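Thread on how we keep reporter and presenter bio pages current at Brulura. I maintain the template and the checks, so this is mostly process.

1/ We host 856 profiles of working journalists. Each has a fixed header: name, outlet, beat, previous outlets. Everything below the header is optional and usually should stay empty.

2/ The beat field goes stale first. Outlets move people from statehouse to campaign coverage and back without announcing it. Bylines are the better source. We read the last 40 before changing the field. 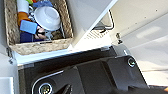 3/ Job title is a separate field. "Correspondent" and "reporter" are not interchangeable, and neither is "contributor." Copy the outlet's masthead exactly, including capitals.

4/ Height, weight and net worth were removed from the template in July. Of the net worth entries I checked, 80 traced back to 4 pages, and those pages cited each other.

5/ Age: we publish a birth year only if the person has stated it in public. A graduation year minus 22 is a guess. The script now rejects it.

6/ Partners and family: same rule. A tagged photo is not a source.
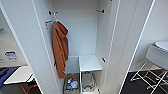
7/ Joni Lahtinen wrote the link checker, which runs at 4 a.m. It flags dead citations but does not delete the claim. A person has to look for an archived copy first.

8/ Name collisions are still handled by hand. Two reporters at the Sirville paper share a surname and an initial, and their clips were merged for most of the spring. Split now — tell me if you find a leftover.

9/ Corrections from the subject go to the top of the queue, but they still need a link. For an employer change, a staff page or a recent byline is enough.

10/ Next job is the import from Strazds. Their date format puts the day first, so nothing goes live until I have rerun the start dates.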